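Wamcombe Sorting Room: progress report for July

Dear Gönül,

Thank you again for your patience while we got ourselves moved. I know you were hoping to hear from us sooner, and I kept meaning to sit down and write, but every time I did somebody came in with another armful of boxes! Anyway, we are in, the lights work, and I have a good deal to tell you.

The grant from the Palaniappan fund stood at $1000 when I last wrote, and we have now spent $516 of it. Most of that went on shelving and on the secondhand tables from Vorholm, which Sivaprasad picked up in two trips with his brother-in-law's van. The rest of the spending was bags, labels, tape and a decent lock for the back door. I have the receipts in a folder and will send copies along with the August figures, unless you would like them earlier.

We packed 217 household kits this month, and all of them have gone out to families through the Endach office. The kits are the same as before, with kitchen things, towels and a small bag of soap and toothbrushes, except that we have started putting in a can opener. Sumeya asked for that in the spring and she was quite right, it is the thing people write back to thank us for.

The slow part has been the packing itself. At the old place everyone had a favorite corner and knew it by heart, and in the new room things were getting set down wherever there was space. Elango suggested we mark out the tables with blue painter's tape, so that each kind of item has its own patch and the person packing can see what is still missing. I was a little doubtful, I admit, but I have come around to it completely. Painter's tape peels off easily when we want to change the layout, and we have changed it twice already.

Two things are still open. We need a second set of shelves for the towels, and I would like to get Zhiqiang some paid hours for the inventory, which he has been doing in his evenings. I will put a price on both before we talk next, and if mornings still suit you best, any time after nine is fine with me.

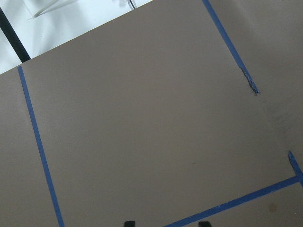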